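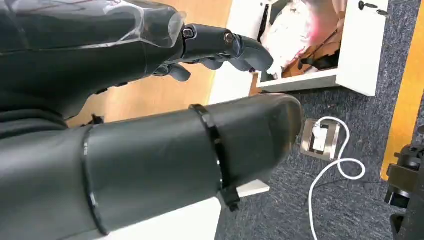 Fig. 1. Gripping hardware: a multi-fingered hand with jointed fingers.

Week 7: Can machines do the chores yet?

Read this handout before the tutorial. It covers the same ground as the lecture, with the worked case moved to the end. Bring your own list of chores; you will need it for the second exercise.

1. The short answer

Some of them, some of the time. A dishwasher has done one chore well for decades because we load it by hand and the water does the rest. A robot vacuum does another because floors are mostly flat and dirt doesn't need to be picked up one piece at a time. Once a job calls for grasping, the record gets a lot thinner. Folding, sorting, wiping around things, putting groceries away and finding the lid that fits the container all remain hard for a general-purpose machine.

On the shop floor the picture is similar. Welding, painting and palletizing were automated early. Kitting (putting the right small parts in the right slots of a tray) is still done largely by people in most small plants, and so is the packing of mixed orders.

2. Why hands are hard

A two-jaw gripper opens and closes. It is cheap, strong and easy to program, and for identical boxes on a belt it's the sensible choice. A hand with several fingers can do more, but each joint has to be driven and controlled, and each can be wrong by a little. Errors add up along the finger. By the fingertip, a small error at the knuckle may be enough to miss the edge of a thin object.
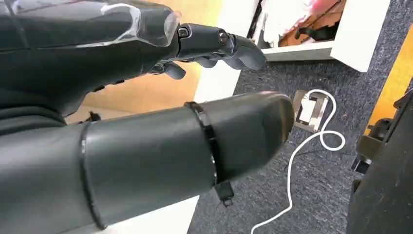 There is also the matter of the arm behind the hand. People plan a reach without thinking about their elbow. A robot's planner has to keep the elbow clear of the bench, the shelf and whoever is standing nearby, and it has to do so while the hand arrives at a useful angle. Many failed grasps are lost at this stage. The hand was fine; it came in from the wrong side.

Terms to know:
Reach: the space the hand can get to.
Pose: position and orientation together.
Compliance: how much a finger or joint gives when it touches something.
Occlusion: when one object hides another from the camera, including the robot's own hand hiding the thing it is holding.

3. Flat, thin and floppy

Cards, envelopes, cloth and plastic bags come up again and again in the chore literature. A card lying flat on a table has almost no edge to grab. People slide it to the table's edge, or lift a corner with a fingernail, and don't notice they have done it. Once the card is up, thumb on one side and fingers on the other will hold it, but turning it to fit a slot is a second problem. The grip that was good for lifting may be poor for inserting.

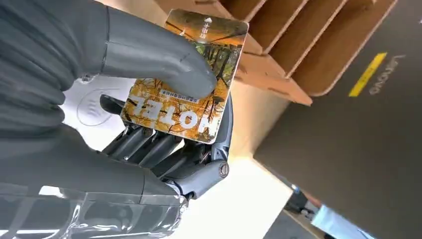
Badar, replying on the course board, thought this section was too gloomy. If a machine can hold a card and put it in a slot, the argument went, then most of a mailroom is already within reach, and a mailroom is a workplace like any other. Ó Briain answered that a mailroom also has bent cards, stuck cards and cards on the floor, and that the wage is paid for dealing with those. Both posts are worth reading. Be ready to say which you find more convincing.

4. How to read a claim

Ask what was counted as a try, who set up the objects, and whether a person stepped in. Ask how long one cycle took. A machine that gets there in 2 minutes may be acceptable overnight and useless at a counter.

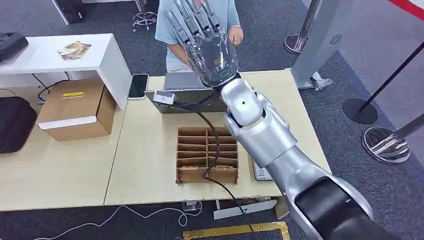
WORKED CASE: THE SORTING BENCH

Droltum is a small parts distributor. Ekis is the firm that offered to automate one of its benches, where small items go into the cells of a divided tray. In the March trial the machine was given 141 items. Staff stepped in 7 times, 2 of them for items dropped outside the tray.

Exercise 1. Work out the share of items handled without help. Then list what that figure leaves out.

Exercise 2. Take three chores from your list. For each, name the hardest single grasp and say whether the job could be rearranged so that grasp isn't needed.

Hand in one page at the start of the tutorial.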